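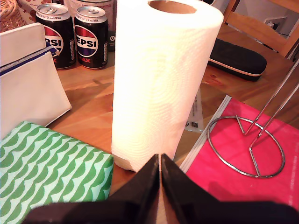 January, bench notes, Brurnar restoration job

9:40 a.m. Picked up where the last entry stopped, which was in the middle of episode three, in the middle of a word. The show is Favlow, for anyone joining late: a space serial, one season, shot on film and finished on tape, remembered mostly for a pop singer who turns up in episode five as a prison guard and gets four lines. Those four lines are the entire reason Stindton is paying for this. The other episodes are coming along for the ride.

Reel 3B had been stored tails out and labeled heads out. Rewound it by hand. The label now has a second label on top of it, in my writing, and I would ask everyone to believe the second label.

Capture settings same as 3A. Audio came in low on the left channel, so I cleaned the heads, tried again, got the same thing, cleaned them again to feel useful, then found the cable half out of the back of the deck. Pushed it in. Left channel fine. Total time on this: most of an hour.

11:15 a.m. Dropout log for 3B. The software flagged 689 events. I went through the first stretch by eye and a good number of those are the starfield behind the bridge window, which the detector takes for damage and would like to remove. Turned the sensitivity down and ran it again: 400. Better, but it still dislikes the captain's sequined collar. I have marked the collar as protected. Please do not unmark it. On 2A somebody let the cleanup run free and the collar came out looking like wet cement for a whole scene, and Kennedy noticed before we did.

Kennedy, for the record, is the broadcaster's end of this, and they want episodes delivered in order. Stindton wants episode five first, for the trailer. I have replied to both saying yes. Sorting that out is a job for the next production call and I have put it on the agenda under "other."

12:30 p.m. Looked at the singer's scene anyway, off the old viewing copy. He walks in, says halt, is told something about the moon, says the moon is closed, and is hit with a tray. The music press at the time called it an acting debut. He is fine. He is clearly reading the third line off the wall. The tray wobbles.

Problem: the viewing copy has his theme song under the scene and the master doesn't. Either it was added for the repeat or it was pulled from the master for rights. The cue sheet says "song, as discussed," with no hint of who discussed it. Sent the question up the line. Until there's an answer, five gets captured clean and the song stays on its own track, muted.

2:05 p.m. Color. The planet surface in 3B is supposed to match 3A and does not. In 3A it's a dusty pink, in 3B it's more of a lunch meat. Same set, same rocks, so my guess is a different lamp or a different batch of stock. Graded toward 3A. Faces went orange. Backed off half way and everybody looks merely unwell, a look they also have in 3A, so it cuts together.

Notes for whoever does 4A:
- start from my 3B grade, saved under the Brurnar folder, the one without "test" in the name
- leave the grain alone
- the boom mic in the cave shot is original and stays in, per Stindton, who say the fans count on it

3:50 p.m. Storage. The working drive had 900 GB free when I started 3B and has 690 now. At that rate we run out before the singer gets to the moon line. Old test captures from 1A and 1B can go, I think, but I'm not deleting anything on "I think." If you made a file called keepthis_maybe, please come and claim it or rename it to something with more conviction.

Also tried the new stabilizer on the opening titles. It holds the lettering rock steady and makes the universe slide around behind it. I got a little seasick. Switched off. The titles weave a bit and always have.

4:45 p.m. Playback of 3B start to finish, sound up, no stopping. One click in the left channel at the airlock, one bad splice before the end credits (frame missing, and it's missing on the viewing copy too, so I left it). Sync holds. The cliffhanger is that a door opens. The music is very worried about the door.

3B is done apart from the click. Deck cover is on. 4A is on the shelf by the window, heads out, I checked.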